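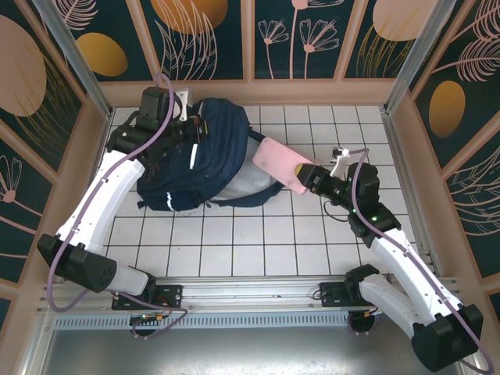 최종 수정: 6월 (본문 4절, 그림 번호 정정)

4. 작업 셀 운영 규칙의 검토

4.1 검토 대상과 범위

본 절은 양팔 탁상형 작업 셀에 적용되는 Mitotora 운영 지침(이하 지침)을 조항 단위로 검토한다. 지침은 275개 조항으로 되어 있고, 그중 가방에 물건을 넣고 꺼내는 과제에 직접 걸리는 조항은 16개다. 나머지는 기록 양식, 교육 이수, 장비 대여에 관한 것이어서 다루지 않는다. 비교 대상으로는 Pemulley 점검표와 Garnotgate 내부 기준을 두었다. 두 문서 모두 지침보다 짧고, 짧다는 이유만으로 더 잘 지켜지는지는 확인된 바가 없다.

저자는 지침의 취지에는 동의한다. 문제는 조항이 무엇을 측정하는지 불분명하다는 데 있다. 배선 조항을 보자. 지침은 팔을 따라가는 케이블을 "동작에 지장이 없도록 정리할 것"을 요구한다. 그림 1의 왼팔에서 보라색 케이블은 흰 링크 옆을 따라 올라가 손목의 검은 모듈 위로 휘어 넘어간다. 이 배치는 정리된 것인가? 점검자가 예라고 적어도, 아니오라고 적어도 지침 문언에는 어긋나지 않는다. 최소 굽힘 반경도 고정점 간격도 적혀 있지 않으므로 같은 셀을 두 사람이 점검하면 서로 다른 결과가 나올 수 있고, 지침은 그 차이를 해결할 절차를 두지 않았다. 받침 부근의 노출 배선도 마찬가지다. 그림 1에는 레일 바로 아래로 빨간색과 노란색 전선 끝이 보이는데, 이를 금지하는 조항도 허용하는 조항도 찾지 못했다.

Pemulley 점검표는 같은 항목에서 고정점 사이의 최대 처짐을 수치로 정한다. 그 수치의 근거는 제시되지 않는다. 다만 근거 없는 수치라도 재점검은 가능하다는 점에서 저자는 이쪽을 낫게 본다.

4.2 파지 조항

파지에 관한 조항은 세 개이며, 모두 "안정적으로"라는 부사에 의존한다. 지침의 해설서는 안정적 파지를 "대상물이 손가락 사이에서 움직이지 않는 상태"로 풀이한다. 이 정의는 순환에 가깝다. 움직임을 어느 시간 동안, 어느 정도의 외력에서 볼 것인지가 빠져 있기 때문이다. 현장에서는 손목 카메라의 정지 화면 한 장으로 이 항목을 채우는 일이 흔한데, 정지 화면에서 읽을 수 있는 것은 접촉뿐이다. 그림 2에서는 두껍고 둥근 분홍색 물체가 노란 패드 두 개 사이에 물려 있고 윗부분이 약간 기울어 있다. 기울기가 허용 범위 안인지, 미끄러지는 중인지는 이 화면으로 판정할 수 없다.

시야 가림도 지적해 둔다. 대상물이 손목 카메라 화면의 중앙을 차지하면 그 뒤에 있는 장치는 일부만 보인다. 지침은 "주변 장치와의 간섭 여부를 손목 화면으로 확인"하도록 하면서, 대상물의 크기에 따라 이 확인이 불가능해지는 경우를 고려하지 않았다. Garnotgate 기준은 고정 카메라 화면을 함께 보도록 해 이 문제를 일부 피한다.

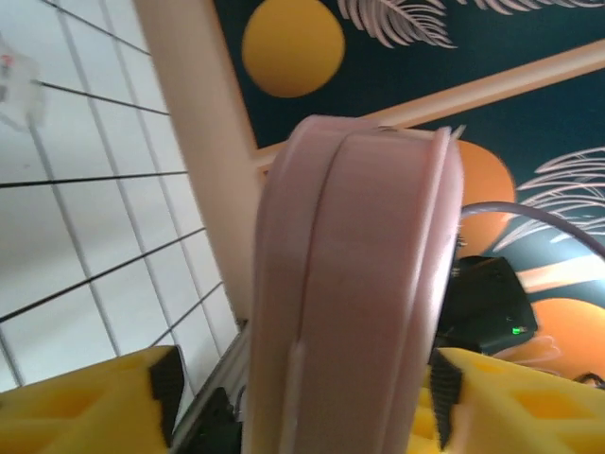
4.3 대상물 선정과 표기

지침은 과제용 물건을 "일상적이고 식별 가능한 것"으로 고르라고 한다. 식별의 주체가 사람인지 인식 모델인지는 쓰여 있지 않다. 책은 이 모호함이 가장 잘 드러나는 물건이다. 표지에 큰 제목이 있으므로 사람에게는 식별이 쉽다. 그러나 책등을 잡은 상태에서는 화면에 들어오는 글자가 파지 위치에 따라 달라지고, 제목의 일부만 남는 일이 생긴다.

Coutinho 시험 묶음의 기록 603건을 검토하면서 저자는 대상물 명칭란에 "책", "검은 책", "책 1"이 섞여 쓰인 것을 확인했다. 한 기록 안에서 표기가 바뀐 경우도 있었다. 지침의 명명 조항은 "일관된 명칭"을 요구하지만 명칭 목록을 제공하지 않는다. 목록 없는 일관성 요구는 기록자 각자의 일관성을 만들 뿐이다. 제목을 그대로 적는 방식은 간단한 대안이 될 수 있고, 책에 한해서는 저자도 이를 권한다.
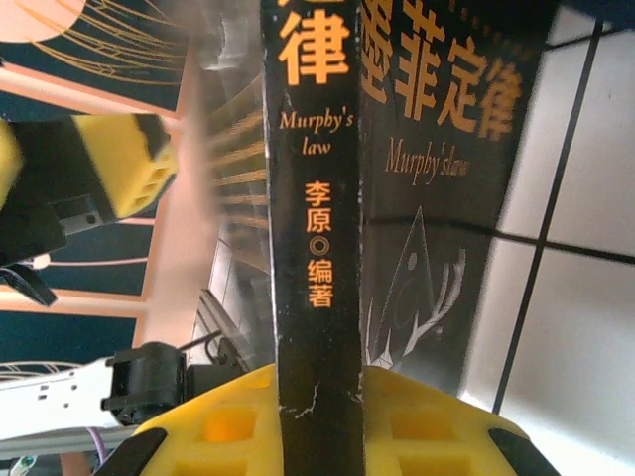
그림 3. 두 노란 손가락에 물린 책의 책등. 오른쪽 앞표지에서 제목 "墨菲定律"의 첫 글자는 일부만 보인다.

표면 상태의 기록도 같은 문제를 안고 있다. 긁힘과 광택은 파지와 인식 양쪽에 영향을 줄 수 있다고 흔히 말하지만, 검토한 자료에서 그 영향을 따로 떼어 측정한 것은 없었다. 따라서 흠집이 있는 물건을 교체하라는 조항은 현재로서는 관행의 성문화에 가깝다. 교체 주기를 정한 근거를 묻는 질의에 지침 관리 측은 "경험적으로 정했다"고만 답했다. 경험의 내용은 첨부되지 않았다.

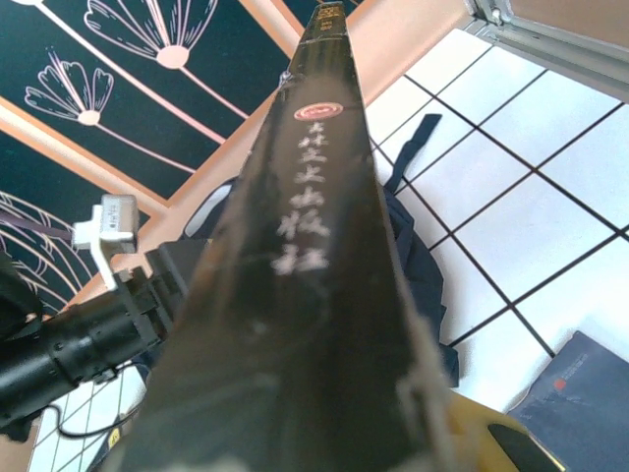

작업면 정돈에 관한 조항은 지침에서 가장 길지만 실효성은 가장 의심스럽다. 여덟 개 하위 항목이 "불필요한 물건을 치울 것"을 표현만 바꾸어 되풀이하며, 무엇이 필요한 물건인지는 과제 설명서에 맡긴다. 과제 설명서는 다시 지침을 참조한다. 그림 4의 바닥을 이 조항으로 점검해 보면 곤란함이 분명해진다. 타일 위의 구겨진 남색 천 물건과 청회색 책은 과제 대상일 수도 있고 치워야 할 것일 수도 있는데, 문서만으로는 구분되지 않는다. 왼쪽 아래로는 가는 검은 케이블이 타일 위를 지나고 그 가까이에 노란 경고 스티커가 있다. 지침의 표지 조항은 스티커의 유무를 묻고, 케이블이 작업면을 가로지르는지는 묻지 않는다. 이런 점검표에서는 표지 항목을 통과한 셀이 배선 면에서 어떤 상태인지 알 수 없다.

4.4 권고

저자의 권고는 제한적이다. 첫째, 배선 조항에 고정점 간격과 허용 처짐을 수치로 넣고 그 출처를 밝힌다. 출처가 관행이면 관행이라고 적는다. 둘째, 파지 항목의 판정에는 정지 화면 대신 정해진 길이의 연속 기록을 쓰도록 한다. 길이는 과제별로 달라야 할 것으로 보이나, 본 검토의 자료로는 값을 제안할 수 없다. 셋째, 과제마다 작업면에 놓일 물건의 목록을 명칭과 함께 고정한다.

이 권고를 따른다고 해서 사고나 기록 오류가 줄어든다는 증거는 아직 없다. 지침 도입 전후를 비교한 내부 보고가 한 건 있으나, 도입과 같은 시기에 장비 구성이 바뀌어 두 효과를 분리할 수 없다. 점검자 간 일치도를 먼저 측정해야 하며, 그 설계는 5절에서 다룬다.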